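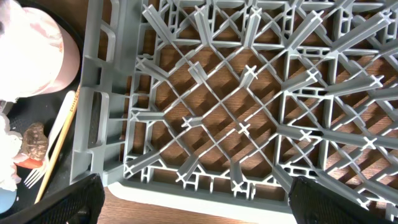 Last changed: 2018-04-06

Session 8: Collecting examples by hand

Welcome back, everyone! Last time we talked about what a learning system does with its examples, and today (finally, I hear some of you say) we get to where those examples come from, which is mostly patient people guiding a gripper over ordinary kitchen things like our gray dish rack.

Have a good look from the wrist before you move anything. The rack is an open grid, so the wood of the table shows through and the ribs throw dark shadows across it, and the little pegs have bright tips. A learner has to cope with all of that at once, along with the tray beside it, where there's a pink cup, chopsticks and a white fork. Please don't tidy the tray between runs! We want the clutter in there.

Each pair records 12 runs. Start with both fingers in view, go slowly near the pegs, and if you bump one, keep the run and write "bump" in the notes column. Ivar Fagerlund's group at Meredthorpe threw theirs out in October and was sorry later, when their learner had no idea what a bump looked like.

The Burnar set stands at 3754 runs, of which 816 are dish rack runs, so yours will be very welcome. Save them in the Burnar folder under your pair's name, and bring your notes to session 9.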